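Bramwell Track: Designing and Testing a Paper Dice Game
Final project report, Intro to Probability and Games
Glenys Treloar and Amber Wragg
April 28, 2019

Why we picked this

We both grew up playing race games where you roll, move, and hope. For our project we wanted to make one ourselves and then find out whether the math we learned this semester could tell us how a game would go before anyone sat down to play. It could, mostly, and the places where it couldn't were the best part!

Our game is called Bramwell Track. You print the board on one sheet of paper, you need a single die, and each player brings something small for a token (buttons, a bean, an eraser crumb if you are desperate). You roll, you move along a winding path, and the first one off the end wins. Shaded squares are the twist: land on one and you roll again, but the second roll moves you backward.

Making the board

Our first version was a straight line and it was dull to look at. Amber redrew it as a path that snakes back and forth with rounded turns, and right away it felt like a real game. We kept the colors plain so it would print on the old machine in the Herngate lab without eating all the ink.

The dice problem

In our first round of play tests the die kept rolling off the table, or into the tokens, and then there was an argument over whether the roll counted. Glenys brought in a round metal plate from home and we made a rule that every roll has to stay inside the raised rim. Off the plate means roll again. It is loud (very loud, sorry to the study room next door) but the arguments stopped that same afternoon. 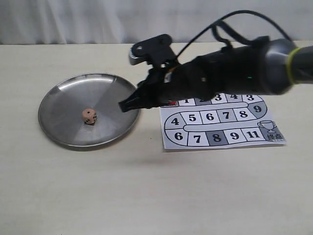
Figure 1. The rolling plate and the board sheet, with the die showing a one.

We also wanted to know whether the die was fair, because a die with rounded edges could be a little off and we would never notice in normal play. We rolled it 3,000 times over several evenings, taking turns rolling and writing. If it is fair, each face should come up close to one time in six. We made a bar chart and ran a chi-square test, and our result gave us no reason to call the die unfair. Our hands were tired and we were thrilled.

Simulation

Next we wrote a short program that plays the game by itself. We ran 300 games first to look for bugs and found a big one: a player sent backward past the start landed on a negative square and kept going. After we fixed it the games looked right. Going first helps, which we expected, but the backward rolls soften it more than either of us guessed.

What we would change

Games with four players drag. Ten of our classmates tried the board, and the ones in the bigger groups started chatting between turns. We would like to try two dice where you choose which one to use, since that gives people a decision to make. Glenys wants a shortcut across one of the turns. Amber thinks that ruins it. We plan to test both in September.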